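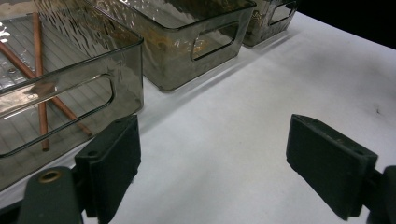 4 min read

My brother-in-law Sizwe has been after me to go trout fishing at Satti Lake for years, and this February I finally ran out of excuses. I like fishing fine. What I don't like is standing on a frozen bank at five in the morning with a thermos that leaks down my sleeve, and he had warned me there would be some of that.

We left in the dark, the two of us plus his friend Sinan Karaca, who slept the whole way with his hat over his face. The road up was clear until the last seven miles, where it had snowed overnight, and Sizwe took it so slowly that a mail truck passed us. I didn't mind a bit. We had egg sandwiches from the gas station and an old ball game on the radio, and I was in no hurry to be cold.

The north end was iced over, so we walked around to the inlet, where the creek keeps a little water open. Sinan had a fish on before I had my gloves off! A nice rainbow, fat through the shoulders, and he let it go without saying a word, like he does it every day (he just might). 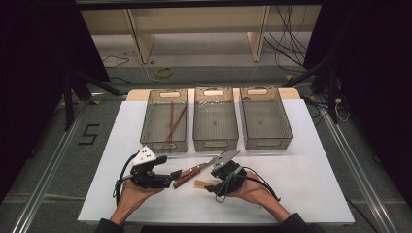
I went three hours without a touch. I changed flies, I changed spots, I changed back. Sizwe kept telling me to let it sink longer, and I kept telling him I was — I wasn't. When I finally did, the line went tight and I yelped loud enough to put up a pair of mallards across the cove.

Four fish for me by lunch, all of them on that same ratty olive thing Rukhsana Abbasi tied for me two winters back. I've only got one left now, so Rukhsana, if you're reading, I'll trade you smoked trout for a few more. Sizwe wants to go back up when the ice is off, and I've already told him yes.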